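Last revised: April

# Recovering a Two-Arm Cell After a Gripper Fails to Close

This procedure applies to the two-arm tabletop cells operated under the Anier handling program. It covers the fault in which one gripper stops responding during a pick while the other arm continues to accept commands. Staff must have completed the Baltden safety briefing before beginning.

## Secure the cell

1. Press the stop button on the operator console. Do not rely on the software pause.
2. Wait 60 seconds before reaching over the table.
3. Remove any object held by either gripper and place it outside the work area.
4. Enter the fault in the cell log as code 29, with the time and the arm affected.

## Inspect the gripper cable

Most code 29 faults reported at the Endel site were traced to a cable that had worked loose at the wrist. Check the connector for play, then follow the cable back along the wrist. A cable with a flattened or split jacket must be replaced. Tape is not an acceptable repair.

## Run the recovery test

Restart the controller and open both grippers from the console. Limit the closing force to 3 newtons for the first cycle.

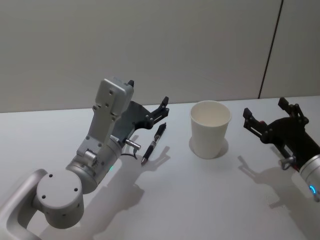 The recovery test repeats the pick that failed, at reduced speed, with one arm moving at a time. Start with both grippers open. Set a pen on the table by the left gripper and stand an empty paper cup near the center, leaving a gap of a cup's width before the right gripper. Close the left gripper on the pen, lift, and release, then bring the right gripper to the cup. A cup that is crushed or pushed aside counts as a failed test.

If the test fails, leave the cell stopped and send the log to the Odukoya maintenance desk. If it passes, restore the normal force limit and record the result under the original fault entry.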